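Hulard Extending Dining Table review

Posted Nov 11, 2021 in Furniture

We bought the Hulard in September to replace a glass-topped table that showed every fingerprint. It has now been in daily use in a small kitchen diner, with two adults and two children eating, drawing and doing homework at it. I paid £293 for the table on its own. Chairs are sold separately and I did not buy them.

Delivery and assembly

The table came in two boxes. The top is heavy and the driver left it in the hall, as the delivery terms say he will. One corner of the box was crushed but the table inside was fine, thanks to thick cardboard corner pieces.

There are 18 bolts, two sizes of washer and one Allen key. The instructions are drawings only. Most of them are clear, but step 7 shows the runner the wrong way round and I had to take it off and start again. If the slot for the extension leaf faces the wall when you turn the table upright, you have made the same mistake.

It took me an hour and a half, working alone until the last part. You will want a second person for turning it over. Don't drag it upright on two legs, as the brackets are not made for that sort of strain.

Size and extending

Closed, it seats four in comfort. With the leaf in, six fit well, and you could squeeze in another two if they don't mind a table leg between their knees. The leaf is stored under the top, so there is nothing to keep in a cupboard. You pull the two halves apart, lift the leaf out and drop it into the gap.

The runners were stiff for the first couple of weeks. They have eased since, though one side still moves a little ahead of the other and you need to pull evenly. When closed, the join down the middle is tight enough that crumbs sit on top of it. With the leaf in there are two joins and the one nearer the window end is slightly proud. I can feel it with a fingertip but it doesn't rock a glass.

The surface

The finish was the reason I chose this one over the Skirnier, which only came in dark brown or white. The shop calls the colour Natural. It is a pale beige and tan with a long straight grain, and crockery looks good against it, including our odd mix of red-rimmed and blue-rimmed bowls. In evening light it looks a bit yellower than on the website.
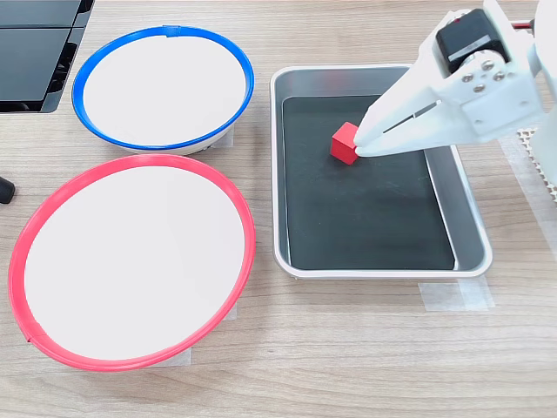
Marks, heat and cleaning

Day to day it gets a damp cloth and nothing else. Felt-tip came off with washing-up liquid. Tomato sauce left overnight came off too. Turmeric did not, at least not fully, and there is a faint patch near one end that I expect to be there for good.

The leaflet says to use mats under anything hot and I would follow that. I put a mug down without a coaster most mornings and have had no rings. A baking tin straight from the oven is another matter and I haven't tried it.

Scratches are the weak point. A fork dragged across the top left a thin line, and there are several smaller ones where the children sit. They show when the light is low and go unnoticed otherwise. We had a Stornus table before the glass one and its top was harder wearing, but it also cost £200 more and did not extend.

Stability

With the bolts tight it is steady. They needed going over again after a fortnight, when I noticed a slight wobble while cutting bread. The feet have stick-on felt pads, two of which came off within days on our tiled floor. I replaced the lot with screw-in ones.

Customer service

I wrote to Hulard about the raised join and had a reply in two days offering a new leaf. It came the following week and was no different from the first, so I kept the original and they did not ask for the other one back.

Good points
Leaf stores inside the table
Pale finish, easy to wipe down
Fair price for the size

Bad points
Scratches quite easily
Poor felt pads
One wrong drawing in the instructions

I would buy it again at this price – at full price I'd look at the Stornus first.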